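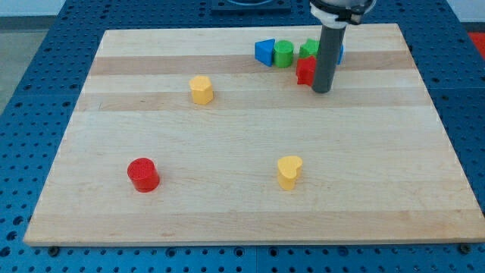 I get asked a lot how I set up a tabletop pushing cell, and my answer is always longer than people want, so I'm finally writing it down. These are the house rules I use for small arms that push blocks around on a board. They started as a page of notes taped up in the Delgate shop in April, and they've grown a bit.

First, the board. Put the wood on a perforated table and fix it so it can't creep. I like bolt heads tight against the edge, down in the table holes. A board that moves even a hair will ruin your day (you'll blame the calibration, then the camera, then yourself). Push on it hard with the heel of your hand before every session. If it shifts, stop and redo it.

Next, the tool. For pushing I want a plain rod with a blunt, rounded end, nothing sharp and nothing that can grab. Set your floor height in the controller so the tip stays just above the wood. I use 2 mm of clearance and I check it at all four corners, with the arm at its slowest speed. Boards made of glued strips can cup a little, so the middle being fine tells you nothing about the corners!

Then fence it in. Set software limits a little inside the board's edges, so the rod never ends up out over the table where the bolts are. I learned that one on the Katona job, with a bent collar and a very quiet drive home.

Pieces come after that. My rules:

- Simple shapes, strong plain colors. Red, blue, green and yellow are easy for you and easy for the camera.
- Two of each color is plenty, as long as the shapes differ. A yellow heart and a yellow hexagon won't get mixed up.
- Start with a few pieces bunched together and a few out on open wood. If they're all spread out nicely, the task is too easy and you'll fool yourself.
- Leave hands out of it. If a block needs moving, pause the arm, wait for it to stop, then reach in.

That last one is where folks get sloppy. A small arm feels harmless after 1000 pushes, and by 2000 you're reaching past it for your coffee. Pausing takes a few seconds. Keep the stop button on the side of your free hand and test it every time you power up — yes, even if you just tested it before lunch.

Last thing: write stuff down. I log the clearance, the limits, the tool and anything odd. My Nerkari notebook has 9 lines to a page, which turns out to be one session if I keep my handwriting small.

Last updated: 5/8/22

Related
Checking your stop button the boring way
Gutatik controller: setting a floor height
Which bolts for a perforated table?
Cleaning up a session log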